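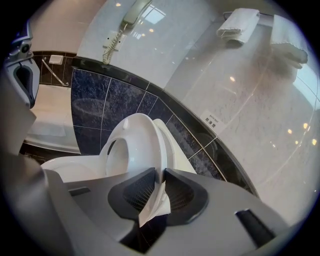

*Toilet seat, mid-pinch, wrist view. Hotel bathroom set.*

**Thread: how many toilet seats is enough toilet seats**

**larnell_lad** wrote:

We're gathering hand-held gripper demos for a bathroom tidying policy, and the seat task has eaten my week. 268 episodes so far, of which 222 survived review. Most of the rest went out for poor tracking.

The policy trained on those is happy to lower a seat. Raising one, it goes for the lid about as often as the seat, with great confidence. Do I record more of the same, or is there something wrong with how I'm doing it? I studied for years to be able to ask this.

---

**Dorottya Sipos** wrote:

How many bathrooms?

---

**larnell_lad** wrote:

One.

---

**Dorottya Sipos** wrote:

Well then.

---

**pivunano_paul** wrote:

I'd disagree with the "well then". We did cupboard doors at Pivunano and spread ourselves over far too many kitchens before the grasp itself was any good. Get it working in one room first. A seat and a lid are two white curves stacked on each other, and if your pads close in a different spot every time, no amount of new wallpaper will sort it out.

Where do you start the fingers? On the front edge, or round the side?

---

**larnell_lad** wrote:

Front edge when I'm doing it. Liviu Marinescu does the other half of the sessions and prefers the side. We have had words.
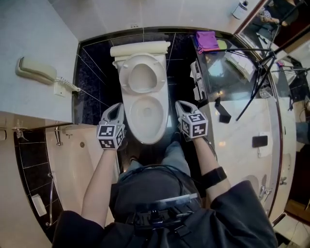
*Head view, same bathroom. One device either side of the bowl.*

Both styles are in the training set, unlabelled. I know, I know.

---

**Telma B** wrote:

There's your problem, or a good part of it. Two people, two habits, one policy trying to please both. I'd split the episodes by operator and train on each half before recording anything new. It costs you an evening of compute.

Also, look at your wrist view. The wall is glossy and it's throwing your ceiling lights straight back at you. White seat, white china, bright spots on pale marble. I'd want some episodes with the lights changed, even if you stay in that room.

---

**Dorottya Sipos** wrote:

Telma is being kinder than I was. But I'll stand by it: dark tiles, a phone on the wall, towels on a rail. Your policy may well have learnt "seat is the thing under the telephone". Take it to a bathroom with no telephone and see what it does.

---

**pivunano_paul** wrote:

That's a test, though, and I'm all for a test. It isn't a reason to record another few hundred before the grasp is settled.

---

**onu_minor** wrote:

Small thing from someone who did this for bin lids: have the operator pause before the fingers close. Ours rushed, and the frames that mattered were a smear. We also started every episode from a different standing spot, marked on the floor with tape. Dull, but it helped more than anything clever.

And write down the starting state. Lid up, seat down is one task. Both down is another. We mixed ours for 7 sessions and I still think about it.

---

**larnell_lad** wrote:

Right. We've mixed those too, obviously.

Plan: split by operator tonight, sort by starting state, then record a small batch with front edge only and the lights fiddled with. Liviu has agreed to the front edge "under protest". If raising gets better I'll go and find a second bathroom, Dorottya, and you may choose the tiles.

---

**Dorottya Sipos** wrote:

Avocado suite, please. Carpeted if you can get it.

---

**Telma B** wrote:

Keep Liviu's side grasps, by the way. Don't bin them. On a seat with the front hard against the bowl you may be glad of them, once they've got a label.

---

**larnell_lad** wrote:

He has asked me to print that out. Will post numbers in July.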